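Flometley Hall Users' Group
Minutes of the September meeting, held in the back room at 7.15 pm

Present: Etelka Csizmadia (chair), Tamás Fülöp (minutes), and members from the Brusach Road playgroup, the model club, the table tennis group and the Dunwood walkers.
Apologies: received from the quilting group.

1. Minutes of the last meeting
Agreed as a correct record, with one change. Under item 4 the new shelf brackets were to be bought by the model club and not by the hall. Tamás to correct the copy in the folder.

2. Matters arising
The lock on the side cupboard has been replaced. There are 2 keys, one held by Etelka and one on the hook in the kitchen. The playgroup asked for a third and this was agreed, the playgroup to pay for it.
The dripping tap in the kitchen has not been looked at yet. Carried forward.
Kerekes have been asked again about the heating timer. They have offered a visit next month in the morning. Tamás will be there to let them in.

3. Money
The balance after the summer bills stands at £161. The hire fee from the walkers has come in and is included. Etelka said that the electricity bill was still to come and would probably take up a good part of it. It was agreed to spend nothing on furniture until the bill had been paid. New storage tubs were left open, see item 5.

4. Bookings
The model club would like to start half an hour earlier through the winter. The table tennis group did not object as long as the floor is clear by the time they arrive. Agreed for a trial until Christmas.
A request had come in for a children's party. The playgroup pointed out that the small chairs would have to be put back in the store afterwards, as happened only in part last time. Agreed to take the booking and to send the hirer the putting-away list with the confirmation.

5. Storage and tidying
This took up most of the evening. The store was sorted by four members over one afternoon, roughly 90 minutes in all. Thanks were given to everyone who came.
The broken folding chairs have gone to the tip. The old curtains were offered to the quilting group, who will say by the next meeting whether they want them. The box of leads has been gone through and the ones that fitted nothing have been thrown out.
There was a long discussion about loose bits and pieces. Small things get left on the tables at the end of a session and the next group does not know where to put them. Several members felt that each group should have its own tub with a lid. Others said that lids get lost and that open bins are easier, because people will drop a thing in a bin when they will not stop to open a box. The model club was strongly for open bins. The playgroup was against them where small children can reach – they would want theirs kept on the top shelf.
Agreed:
– Open bins for odds and ends, one to each group, name on the front.
– Tools and balls not to share a bin in future.
– Shallow trays may be used for small parts but must be put away with the rest.
– Tables to be wiped down after each session and left where they are.
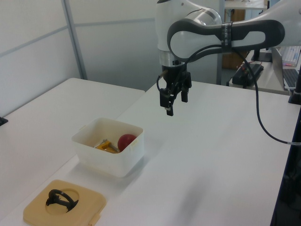 White bin with a red ball and a yellow item in it, and the tan tray at the front of the table.

The table tennis group asked whether bins could stand on the windowsill. Etelka said no, the windows have to open. Space for them will be made on the second shelf of the store, on the left going in. Tamás to write the labels. Anything without a label by the next meeting will be put in the lost property box.

6. Cleaning rota
The rota is full up to half term apart from one week, which the walkers will take. The mop head needs replacing. Etelka to buy one and claim it back.

7. Any other business
The noticeboard has old posters on it. All groups to take down their own.
A member asked if the kettle could be descaled. The model club will do it.
17 mugs were counted in the kitchen cupboard when it was cleared. Anyone who has taken one home by mistake is asked to bring it back.

8. Next meeting
Same time and room next month. Items for the agenda to Tamás the week before, please.

The meeting closed at 8.50 pm.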